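Work and Automation, Unit 6: Handling jobs when part of the handling is automated

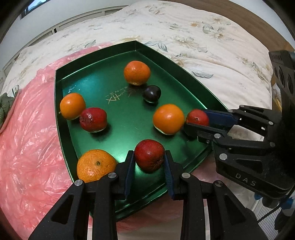

Last week we looked at office work. This week's reading is the Rebelo case, a fruit packing firm that put its first automated sorting line in two years ago. Read it before the seminar and bring your notes.

Background

Before the change, packers at Rebelo picked, checked and placed fruit by hand. Each person worked a whole tray from start to finish. The new line took over sizing and most of the placing. A packer now watches 2 stations, clears stoppages and handles the fruit the machine rejects. Output per shift went up to 400 trays. The number of packers on a shift fell to 20, mostly through people leaving and not being replaced.

What changed for the staff

Lifting and reaching went down. Standing still went up, and so did complaints about sore feet and boredom. Judging fruit by touch used to be the main skill, and new hires no longer learn it. Older packers still get called over for bruised or soft fruit.

Pay grades stayed the same for the first year. Zulmira Peixoto, then a shift lead, argued that clearing stoppages was technical work and should be graded that way. The firm agreed in October, but only for staff who had finished the Eteo training course.

Terms to know

Task: one piece of work, such as picking up an apple and setting it in a tray.
Job: the bundle of tasks one person is paid to do.
Residual work: the tasks left over after a machine takes the rest.
Deskilling: a job needing less skill than before. Compare with Mowat's chapter in the reader, which disputes the term.

For the seminar

Samran Rojanasak will lead the first half. Come ready to talk about who should decide which tasks are left to people, and whether the packers were asked early enough.

Written responses go to Mylene Manalo by 4th July. One page is enough. Room 289.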